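# Call for participants: household packaging sorting study, Rivbridge district

Thursday, February 22, 2024

Households in the Rivbridge collection district are invited to take part in a study of how used food and drink packaging is sorted at home, before it reaches the kerbside. Places are limited to 600 households.

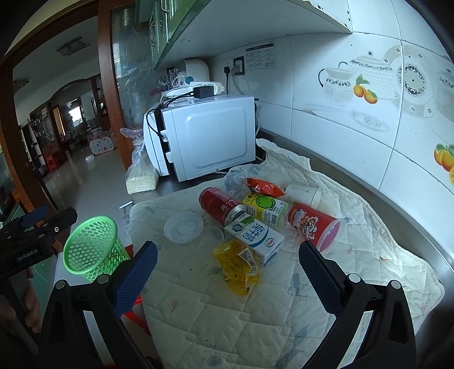 The study covers cartons, cans, cups, lids, bags and wrappers discarded in the kitchen. Glass, garden waste, textiles and electrical items are outside its scope. Food waste is recorded only as a yes or no entry against each bag.

## Background

Loads from the district are sampled at the Nullard transfer station. The last sampling round examined 1,422 bags from the mixed recycling stream. It gave a reliable figure for the weight of material placed in the wrong stream, but no information on how each item came to be there. Compacted loads can't be traced to a household, and items that were joined when thrown away have often separated by the time they are examined.

The present study records the decision at the point of disposal. The items of most interest are those made from more than one material: drink cartons with a plastic cap, paper cups with a lining, and metallised snack bags. Current sorting guidance treats these differently from street to street, depending on which collection contract applies.

## What participants do

The recording period lasts 28 days. During this time each household will:

- keep a tally sheet near the kitchen bin and mark each packaging item by type and by the bin it was placed in
- note whether the item was rinsed, flattened or taken apart first
- put items they were unsure about into the grey sack provided
- weigh the grey sack once a week with the hanging scale supplied
- leave the sack out on the normal collection day, with its numbered tag attached

Marking the sheet takes a few minutes a day in a household of average size. Only one person needs to be responsible for the sheet, though anyone in the household may fill it in. Missed days should be left blank and not reconstructed afterwards.

Participants should sort exactly as they normally would. Please don't look up guidance for the purpose of the study or change the brands you buy. Answers are not marked as right or wrong and no household receives a score.

## Who can apply

Applicants must be 18 or over and live at an address served by one of the two routes listed below. Both rented and owned homes are eligible, as are shared houses, provided all adult occupants agree.

| Route | Housing type | Collection |
|---|---|---|
| Pinto | Mainly flats, communal bins | Weekly |
| Wimow | Mainly terraced houses, individual bins | Fortnightly |

Households on the Pinto route should have access to a kitchen or store where the grey sack can be kept until collection. It must not be placed in the communal bins.

The following are not eligible:

- businesses run from home that produce food packaging as part of their trade
- households expecting to be away for more than four nights in the recording period
- anyone employed by the collection contractor

## Payment

Each household that returns its tally sheets and all four weekly weights receives a shopping voucher on completion. Households that withdraw early are paid in proportion to the number of complete weeks returned. The scale may be kept.

## Data

Tally sheets carry a household number only. The list linking numbers to addresses is held separately and is deleted once vouchers have been issued. Contents of the grey sacks are weighed and sorted by material at Nullard. Letters, labels showing an address and any other personal papers found in a sack are shredded unread.

Results will be published by route, in August. A printed copy of the summary will be posted to any household that ticks the box on the application form.

## How to apply

Application forms are available from the front desk at Nullard and from Rivbridge library. Up to 3,000 forms will be issued. Completed forms may be returned to either location or posted in the prepaid envelope.

Where applications exceed the places available on a route, households will be drawn at random within each housing type. All applicants will be told the outcome by letter. Selected households will receive the sheets, sacks, tags and scale by delivery in the week before recording begins, and should check the tag numbers against the covering letter on arrival.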